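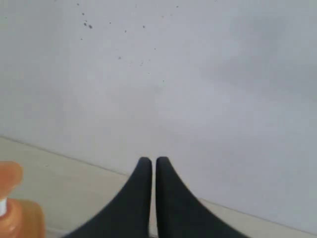
Washing up by hand is the cleaning of bowls, strainers, cutlery and other kitchen items with water and a detergent, without the use of a dishwasher. The work is normally done at a sink, or in a basin where there is no sink, and the clean items are then moved to a tray, rack or cloth to drain. The wall behind a washing-up area is part of the same job. Pale walls show marks readily, and a loose scatter of small dark specks on white paint is a typical sight. Specks of this kind may be splashes, dirt or the first signs of mould, and they are hard to tell apart by eye. A damp cloth with a little detergent is usually tried first, working from the edge of the marked area inwards.

Equipment

A small household needs very little. The usual items are a basin, a cloth or sponge, a brush with stiff bristles, a bottle of detergent and somewhere for things to drain. Trays with a raised rim hold the water that runs off, and have to be emptied and wiped or a film forms on the bottom. Racks drain faster but take up more room on the worktop and are harder to clean in the corners.

Stainless steel

Stainless steel bowls are common in home kitchens because they are light, do not chip and do not hold smells. A polished inside surface shows water spots clearly, especially in areas with hard water. The spots are mineral deposits left when drops dry on the metal. They do no harm and can be removed with diluted white vinegar, followed by a rinse and drying with a soft cloth. Steel wool and scouring powder leave fine scratches on a polished finish and are better kept for old pans.

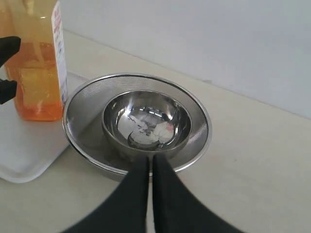

Bowls are often stored one inside another to save space. Nested items should be fully dry before they are put away, as water trapped between two pieces of metal dries slowly and leaves rings. A bowl kept inside a strainer gets more air than one kept inside another bowl of nearly the same size, where the two can also stick together.

Mesh strainers

Woven wire is the most awkward surface in the washing-up. Starch from rice and pasta, flour, and the pulp of soft fruit all set hard in the gaps if left. The strainer is best rinsed as soon as it has been used, with the water running through from the outside so that trapped bits are pushed back the way they came. A brush is then worked over both faces of the mesh. The join between mesh and rim collects grease and can be cleaned with an old toothbrush. For dried starch, a soak in cold water comes before any hot water, as heat makes the starch stickier.

Detergent

Washing-up liquid is sold in squeeze bottles and in pump bottles. A pump bottle stands upright, can be worked with one hand and is easily refilled.
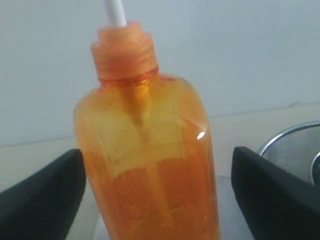
A translucent orange pump bottle with a ribbed collar. The level of the liquid can be seen through the plastic.

Common refill packs hold 1000 ml, and smaller bottles of 300 ml are also sold. Clear or tinted plastic lets the user see when a refill is due. A pump that gives short or uneven strokes is often blocked with dried liquid, and can be cleared by pumping warm water through it. The old liquid should be used up before a different brand is added, as some products thicken when mixed.

Layout of the work area
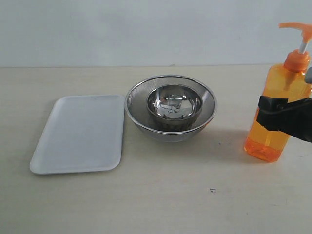
Right-handed people often wash from right to left, with the detergent on the right and the draining tray on the left. Left-handed people may prefer the reverse. Glasses are washed first, then cutlery, then bowls and plates, and greasy pans last. The water is changed when it turns cloudy or the suds have gone.

See also

Dish rack
Colander
Hard water
Limescale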